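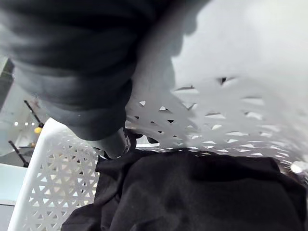
LAUNDRY CORNER: dark loads, baskets, and the sock box

Quick one this week, the newsletter goes out tonight and I still have the back page to lay out.

Dark loads first. A lot of you wrote in after the last issue about black shirts going gray. Same question over and over so one answer for everybody. Turn them inside out. Cold water. Short cycle. Go easy on the soap, the cap line is way more than you need for a half load and what doesn't rinse out sits on the cloth and looks like dust. I've been doing it this way since spring and my black things are holding up fine. Not new, but fine.

Keep the darks in their own basket from the start. Sorting at the machine is where it all goes wrong, you're tired, there's a white towel stuck in a pant leg, in it goes. One basket for black and navy, one for everything else. If you only have room for one basket then tie the darks up in an old pillowcase and drop that on top.

About baskets. White plastic with the openwork sides is still my pick. Air gets through, so a shirt that sits in the bottom for three days doesn't come out smelling like a gym bag. Solid tubs are good for carrying wet things up the stairs and not much else. Wicker looks nice and snags knits, I lost a good sweater to one. Look for a thick rounded rim, the thin ones cut into your fingers when the load is heavy. Run your hand around the inside before you buy, cheap ones have little burrs where the plastic came out of the mold and they will pull a thread.

Check the bottom of the basket! Every time. Something black always stays behind, crumpled up, and you don't see it until the wash is already running. I found a pair of leggings this week I'd been looking for since the lake trip.

Cleaning the basket itself: bathtub, warm water, squirt of dish soap, old toothbrush for the small holes. Lint packs into the corners of a lattice and goes hard. Rinse, shake, stand it upside down on a towel. Twice a year is plenty.

Prices, for those who asked. Etano on the corner has the open weave kind in two sizes. The smaller one fits on top of the dryer, the bigger one doesn't, measure first. Fabbri had them cheaper in the summer but was out when I went by, they said more are coming in October but they couldn't tell me which week. Gonditach only sells the folding ones. I've had two of those and both cracked at the hinge so I'm not the person to ask.

Folding. Tees in thirds, then in half, then stand them up in the drawer like files. Dark pants over a hanger while they're still a bit warm from the dryer and you can skip the iron. Do not leave black cotton in a heap overnight, the creases set and you'll be back at the ironing board at 7 in the morning. Ask me how I know. If it's too late and they're already set, hang the thing in the bathroom while you shower, then pull it straight by the hem.

Lint: roller for shirts, damp rubber glove for anything heavier. Wipe in one direction only. Tissue in a pocket is the worst one and the roller just smears it around. Put the whole load back in the dryer, no heat, ten minutes, with a dry wash cloth. Most of it ends up in the trap. Empty the trap after, pelase.

Laundry room on Illia: the machine on the left is fixed, the middle one still stops before the spin so use it at your own risk. The change machine takes fives again. Somebody left a full load of darks in the dryer by the door, it's now folded on the shelf over the sink. Please come get it, shelf gets cleared Saturday.

Sock box is full. Mostly single black ones, as ever. They are not all the same black, take them over to the window before you decide you have a pair.

Swap table is back this month too. Clean clothes only, no underwear, nothing missing a zipper. Bring your things in a basket or a bag with your apartment number on it so you get it back, we had a few left over last time and no idea whose they were. Leftovers go to the thrift store on monday.

Next issue: getting candle wax out of a tablecloth, and I will finaly get to the vinegar question. Send tips to the usual address or slip a note under the laundry room door.

Posted 06/10/2019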